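About us

Most advice on tidying cables is written by people who want to sell you a box to hide them in. We have bought the boxes. They fill up with dust, the lid stops closing, and when the printer goes off you still can't tell which plug to pull. Pilon began because two of us were tired of that, and we have stayed suspicious of easy answers ever since.

Asuka Sugiyama and Wakana Kobori started the business after sharing an office where every desk had a power strip plugged into another power strip. (Please don't.) Their first job was a dentist's back room. The second was a small school called Erkimia, where we took away 363 leads that weren't connected to anything. The head teacher had been told she needed more sockets. She didn't, and we told her so, and it cost us the larger half of the job.

What we do

We come to your office, workshop, school or spare room and sort out everything between the wall and the thing you plug in. We lay it on a table, work out what belongs to what, label it, and put back only what you use. Damaged leads are set aside and shown to you before they go anywhere. We don't do fixed wiring. If your sockets are loose or your fuse board worries you, you want an electrician, and we'd be wary of any tidying firm that says otherwise.

A single room costs £489. A room with more than six desks costs £839. We know that sounds like a lot for moving cables, and for some people it will be. If you have a free Saturday and a roll of labels you can do most of it yourself, and Wakana's checklist is free to anyone who writes in for it.

What we don't believe

We don't believe that a tidy desk makes you work faster. One of our competitors used to print a percentage for this on their leaflets -- we asked where it came from and never got a reply. What we will say is that a labelled plug is easier to find than one without a label, and that it's hard to sweep a floor with cables all over it.

We are also doubtful about colour coding. It works for whoever chose the colours. Plain words on a plain tag do the job, and they still make sense to the person who takes over the desk after you.

How we work at the table

Everything starts on a clear white surface, where dark leads show up well. The strip goes down first, with its cord loosely coiled and out of the way, and then each plug is looked at before it goes near a socket. Asuka trains all new starters on this and makes them do it slowly. It is dull work. Anyone who tells you they love it should be asked a second time.

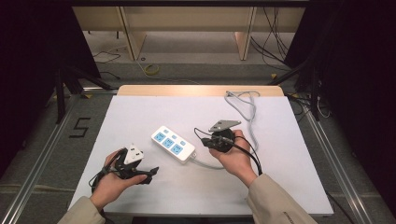 One plug-like piece in each hand, with the power strip between them.

Our Moradi workshop opened in June and takes small jobs by post, chiefly bags of mystery chargers. We identify what we can. Some we can't, and those come back to you with a tag reading "don't know", which a few customers have complained about. We'd still sooner write that than guess.

Related pages
Prices and what they leave out
The Mevon library job: 749 labels later
Why we stopped selling cable boxes
Send us a bag of chargers

We use cookies to remember your settings and to see which pages get read. You can turn off the second kind and the site will work just the same.

Comments (3)

deskbound_kit
Nice to see a price on the page for once. Still think £489 is steep for one room.

Marguerite
Had the checklist, did it myself, took a whole weekend and not a Saturday. You might want to change that bit.

P. Hollis
I disagree about colours. We have used red for the server and blue for everything else for years and never had any trouble. Do you post the tags separately?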